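Okay friends, I promised a report on the two hands we've been trying out, and it got long, so settle in. 1/7

Quick background for the new folks: we had the Drolten two-finger gripper on both arms until September, and I loved it dearly. It closes, it opens, it never complains. But it really struggles with small odd-shaped things, and our list is full of small odd-shaped things. 2/7

So now both arms wear the Stolari hands, the ones with proper fingers. The first week was humbling! I spent most of it in the Clivden controller menus, turning the grip force down and then down again – a snack bag can only take so much love. 3/7

Numbers, because a few of you asked so nicely. We logged 2272 grasps with the Drolten and nearly 2000 with the Stolari. Dropped objects went from 58 to 13, and I checked that twice before I let myself get excited. 4/7

To be fair to the old gripper, it's still quicker on anything round and upright. Cups, rolls of tape, that sort of thing. The fingers take their sweet time curling around a cup, and if you're doing cups all day you'd feel it. 5/7

Bottles lying on their side are my favorite test. The Stolari can come in from above and sort of settle around them, and I could watch that for an hour (I have, with coffee). 6/7

Next up is the Khondokar wrist camera, which I've been putting off because it means redoing all the cable routing on the right arm. If you've run one with a five-amp supply, please tell me how warm it gets! 7/7
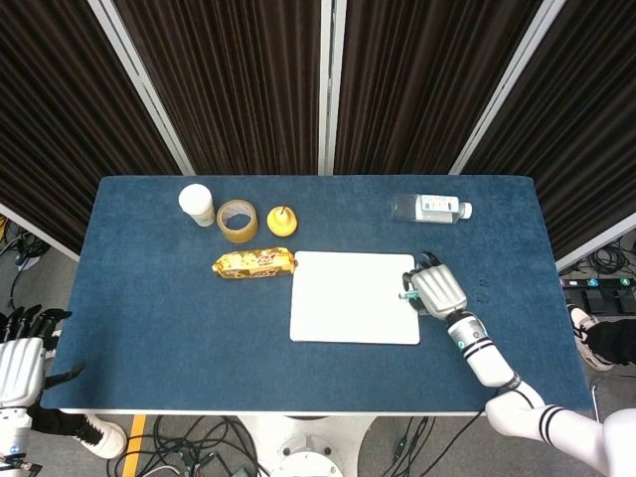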